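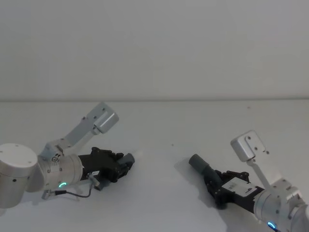
Two arms ought to be able to fold a towel by now, Keith Baxter wrote to us in April, and if they cannot, the page should say so in plain words. The answers have been rewritten with that in mind.

Can a two-arm robot do household chores yet?

Some of them, under fixed conditions. Picking up a rigid item of known size, passing it from one gripper to the other and setting it down is routine. Folding cloth, sorting mixed cutlery and wiping up a spill can all be demonstrated, but the results change with the lighting, the fabric and the starting position. We do not list a chore as supported until it passes on items the system has not handled before.

Why use two arms?

Many chores need one hand to hold and the other to work. Opening a jar is the usual case. A single arm can do it with a clamp fixed to the bench, but the clamp then has to suit every jar. The cost of the second arm is planning: both arms share the space in the middle of the table, and each has to stay clear of the other.

Do parallel grippers limit what can be done?

Yes. Two fingers that open and close will hold a box, a handle or the edge of a cloth. They are poor at turning an object in place. A person rolls a screw between finger and thumb; a parallel gripper has to put it down and take it again, or hand it across.

Why is the work area kept so plain?

A bare table and wall make objects easier to separate from the background. It is a starting condition, and a kitchen will not meet it. Results from a clear table should be read that way -- they say little about a crowded counter.

Is shop-floor work easier than housework?

Usually. Parts arrive in the same shape and often in the same orientation. At the Berham shop, the kitting trial ran 302 cycles with 2 stops, both for a part seated at an angle. No household task we have tried comes close to that.

Does someone have to be present?

For now, yes. One trained operator may watch up to three cells on the shop floor. In a home setting we require one operator per robot, within reach of the stop button.

Can I send in a task for testing?

Write to Delwyn Sheehan at the Llewellyn office. Include the item, its weight and what counts as finished. "Tidy the shelf" is too loose to test -- "all cans upright, labels forward" can be scored.

Last revised 2020-10-03

Related items
Handing over: passing parts between arms
Gripper finger wear and replacement
Biltora cell setup checklist
Nasix controller: stop and restart
Trial notes from Berham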